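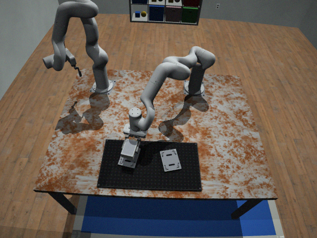

Forum > Simulation > Grippers and end effectors > Vellen or Bralten fingers for box transfer

gpoojary
Good evening to all. I am comparing two gripper models in Dilla before we buy the real one, and I would like to hear opinions from people who have used either of them. The task is simple to describe: the right arm takes a box-shaped part from the left plate on the breadboard and puts it on the right plate. The left arm stays parked during this test.

Results until now, same controller gains for both:
Vellen, short fingers: 2 failed out of 19.
Bralten, long fingers: 8 failed out of 19.

I was expecting the opposite. The Bralten has more opening, so I thought it would forgive a bad approach angle. Most of its failures come at the moment of closing, when the part turns a little and one finger arrives first.

mossy_bearing
Is the plate tilted the same way in both sets? If you randomize the yaw and the seeds are different, your comparison does not mean much with so few tries.

gpoojary
The seed is 2074 for both sets, so the start poses are equal. I checked this on Sunday, after I asked myself the same question.

mossy_bearing
OK, then I take it back. Still a small sample.

tkettle
I don't agree that it is the fingers. I had this with the Bralten model in March, and it was the contact settings. The default friction on the finger pads is very low in the file they ship. Raise it and run again before you blame the hardware. Also look at where your wrist is when you start to close. If you can post a view from the front it would help a lot.

gpoojary
Thank you, I did not look into the pad friction. I attach the view you asked for. 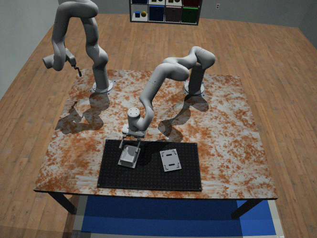
Right arm over the part, fingers still open. Target plate is on the right.

tkettle
The fingers are spread wider than the top of the part, good. What I would like to know is whether the gap is equal on both sides when you give the close command. With position control, a few millimeters of offset is enough to push the part before the second finger touches.

rosa_k
I would not raise the friction only to make the numbers nicer. If the real pads are smooth, you will learn it later on the real arm, and that is more expensive. Measure the pads first, or ask Bralten for a sample.

tkettle
Fair, but the default value is not a measured one either. I asked them by email and they told me it was a placeholder.

rosa_k
Then I would test a low value and a high value for both grippers, and report both.

hexkey
Which controller is it? With Chambi you can close in force mode, and the finger which touches first will wait for the other one. I stopped caring about centering after I changed to that.

gpoojary
It is Chambi, but in position mode. I did not know that force mode works inside Dilla. I will do what rosa_k says with the two friction values, and then one more set in force mode. It needs some two hours for everything on my computer.

mossy_bearing
Please post also the failed ones by start angle, if you log it.

gpoojary
Yes, the angle is in the log. I will put it in a table here when the sets are finished.

Regards,
Gangadharan Poojary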